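Home Projects Tutorials Simulation Tools About

How I stopped my planner from dragging the gripper across the countertop

By the Toltum blog author, September

9 min read

So you've got an arm in a simulated kitchen, you ask it to go pick up a sponge, and the path it comes back with shaves right along the counter like it's trying to polish the thing. I had this for most of a month! I'm writing down what fixed it for me, in the order I wish I'd done it, and I'm going to assume you already have a scene that loads and an arm that moves when you tell it to.

My setup is Toltum (my own pile of Python that sits on top of the simulator and loads scenes, steps physics and logs everything) and Plutport, the little bridge that passes joint targets back and forth. If you use something else, the names of the calls will be different but the steps carry over pretty well.

Step 1: Look at the collision shapes before you touch the planner

I skipped this and lost a whole Sunday. Turn on the collision view in your simulator and turn off the pretty meshes. You want to see what the planner sees. In my case the counter had a nice visual mesh with a sink cut into it, and the collision version was one big solid box with no sink at all. As far as the planner was concerned there was a lid on the basin.

The fix is to split the counter up. I used 11 boxes: the slabs around the sink, the sink walls, the sink floor, and a couple of thin ones for the front lip. You can do a fancy convex decomposition if you like (I tried, it gave me slivers everywhere and collision checks got slow), but for a kitchen counter, boxes are great. Name them properly too. "counter_front_lip" in an error message is so much nicer than "geom_47".

Step 2: Give the gripper some padding

Planners check for contact, and if you don't tell them otherwise, a hair above the counter counts as fine. Then your controller lags by a hair and a half and you're scraping marble.

I put 25 millimeters of padding on the hand and fingers for the long moves, and then dropped it to zero for the last bit, when the gripper has to get close to something. In my config it looks like this:

padding:
 transit: 0.025
 approach: 0.0

Don't pad the whole arm. I did that first and the forearm decided it was permanently in collision with the upper arm, so every single plan failed before it began. Only the hand and fingers!

Step 3: Pick a start pose the planner likes

This one made the biggest difference and it took me the longest to believe. My old start pose had the arm folded low, and nearly every plan had to begin by wriggling out from beside the counter. Now I start with the elbow high and the fingers pointing straight down, out by the near edge of the counter, and the first move has lots of open air to work with.

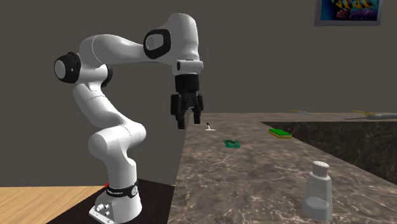

Issue 11

With the hand hanging down like that, the sponge by the sink is a simple trip: lift, swing over, lower. The shaker bottle near the front is the one I worry about, as it's tall and a lazy swing at low height could clip it. Which brings me to the next bit.

Save the pose as joint angles, by the way, and don't save it as a hand position. The same hand position can be reached with the elbow in different places, and your solver will happily hand you a different one on the next run. I keep mine in a file called ready.yaml and load it at reset.

Step 4: Add a waypoint up high

You can spend forever tuning costs to make the planner prefer tall arcs. I gave up and just put in a waypoint. Every long move in my scene now goes through a point well above the tallest thing on the counter, then comes down from there:

plan(start, above_start)
plan(above_start, above_target)
plan_straight(above_target, target)

The last one is a straight line down, and it's the only one that uses the zero padding from Step 2. If the straight line fails, I raise above_target a little and try again, up to a handful of times, before I let it give up. Is it elegant? Nope. Do I care? Also nope.

Step 5: Check the controller, too

If the planned path is clean and you still see contact, go look at tracking error. I plot the planned joint angles against the measured ones, one joint per plot, and the bad one usually jumps right out. Mine was the shoulder. The gain was low and it sagged on long reaches, so the hand came in lower than the plan said.

There are two things to try. Turn on gravity compensation if your simulator has it (mine was off by default, argh), and slow the trajectory down to see if the error shrinks. If slowing down helps a lot, your time scaling is too greedy. If it doesn't, it's a gain or gravity problem.

Step 6: Run a whole lot of it while you sleep

I use Agbayani for this, my batch runner. It shuffles the object positions, runs the plan, and writes one line per attempt with the seed, the result, and the name of any box that got touched. I left it going overnight and had 3253 attempts by breakfast. Of those, 2159 got to the target without touching anything they shouldn't, which sounds so-so, but my shuffle is mean and drops things right up against the sink wall.

The useful part is sorting the failures by box name. Most of mine were the front lip, and that told me the waypoint was too close to the edge on the way in. Keep the seeds! Being able to replay one exact failure with the collision view on is worth more than any graph I've made.

A couple of leftovers

Thin flat objects are still a pain. Zero padding or not, the fingertips have to get so close to the counter that the checker complains. I allow contact between the fingertips and the counter slabs for those grasps only, and turn it back off as soon as the hand lifts.

If you're coming from Proteck scene files, check your units before anything else. My exporter wrote the boxes in centimeters and the planner read meters, and I had a counter the size of a parking lot for two days.

I'm still poking at the sink. Reaching down past the walls works if the elbow stays up, and fails if it doesn't, and I haven't found a nice way to ask for that yet, so for now there's a second saved pose and an if statement.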